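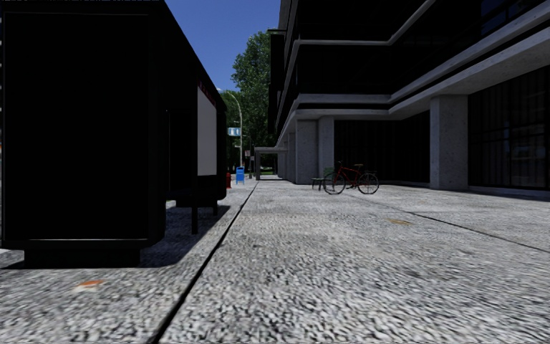
2 min read

Stedby Print Workshop is pleased to announce that Freya Cropper has been selected for its spring residency. She will take up the upstairs studio in May and will have full use of the etching presses, the acid room and the paper store for the length of her stay.

Cropper works chiefly in drypoint and aquatint. Her recent prints follow the margins of old parish maps, where surveyors tested their pens or corrected a boundary. The residency will allow her to complete Guerra, a set of large plates begun two years ago and put aside for want of a press wide enough to take them.

The selection panel considered 69 applications, the highest number the workshop has received. Members noted the overall standard of drawing and wish to thank every artist who applied. Written comments are available on request — please quote the reference given in your acknowledgement letter.
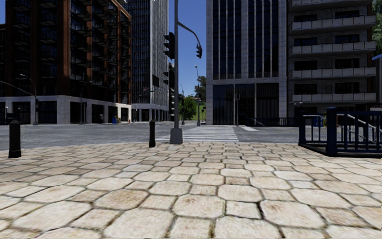 Paved plaza with bollards at the kerb.

During the residency the artist will lead an open session each Thursday at 4 pm. Places are free to members, but must be booked at the front desk. Participants should bring an apron and one small drawing to work from; plates and ink will be supplied.

A selection of proofs will afterwards be shown at the Priluvlow Gallery, together with a map dated 1735 from the gallery's own holdings. The accompanying booklet, published by Cluvitero Press, will include a short essay by the artist on working from damaged paper.

Members are reminded that the large press will be reserved on weekday mornings while the residency is in progress. The smaller presses may be booked as usual.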